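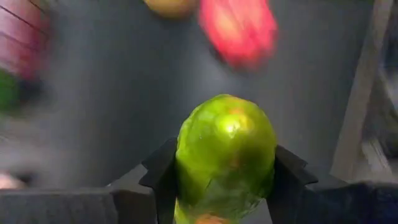
I have 381 miles left to fly before my status with Zanura renews, and I'm trying to decide whether a quick hop to Uvel is worth it. The year closes at the end of the month. The cheapest round trip I found was $100 plus tax, leaving early and getting back the same night.

Last year I would have booked it without thinking. The status got me a free checked bag, an earlier boarding group and lounge access when I connected in Camacho. The lounge was the part I used most. In March they changed the rules, so now you only get in if your layover is longer than five hours. My usual layover is a little over two.
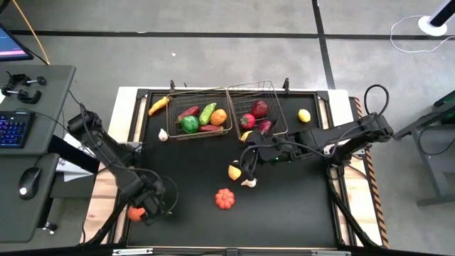
So that leaves the bag and the boarding group. I fly with a backpack most of the time, and the overhead bins on the Camacho route are rarely full. I checked a bag twice last year. At $33 each way, that is less than the hop to Uvel would cost me, before parking.

The upgrades are harder to put a price on. I cleared one in twelve months, on the late flight to Hesis. It was a wide seat and a warm sandwich, and I slept through most of it. The seat was nice. I would not pay for it.

There is also the phone line. Status members get a separate number, and when my connection was canceled last winter I had a new flight in ten minutes while the line at the counter went past the next two gates. I keep coming back to that one. If they sold the phone number by itself I would buy it – and skip everything else.

I asked what other people were doing on my last post and got a few answers.
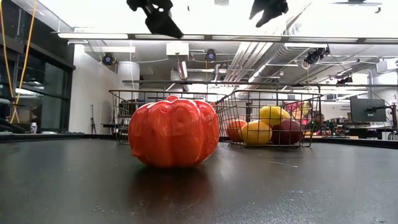 Mhairi Mackay wrote that she let hers lapse two years ago and has only missed it once, during a snowstorm. She now books whatever nonstop is cheapest and has stopped connecting in Camacho at all. Yiran Jin is going the other way and has already booked the Uvel trip, out on the first flight and back on the next one.

I have the fare on hold until tomorrow night. The return gets in at 11:40, after the last train, so I'd have to drive and pay for the garage too.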